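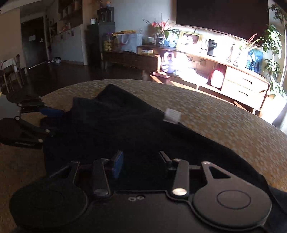 How quickly will I receive the quarterly figures after a company publishes them?
The figures arrive in your Dosum account within 30 minutes of publication, in the same currency the company reports in.

Dosum Results Reader
By Trandus, Wudton

Dosum collects interim and annual results from 200 listed manufacturers and puts them into one table. You can compare net sales, operating profit and order intake over the last seven years — also at constant exchange rates, where the company gives them.

Included in the licence:
Export to spreadsheet
E-mail alert for each new report
Notes field for your own remarks

Not included: share prices and forecasts.

The licence is for one reader and runs for 12 months. For a team licence please write to Petronella Gumede at our Stockdale office.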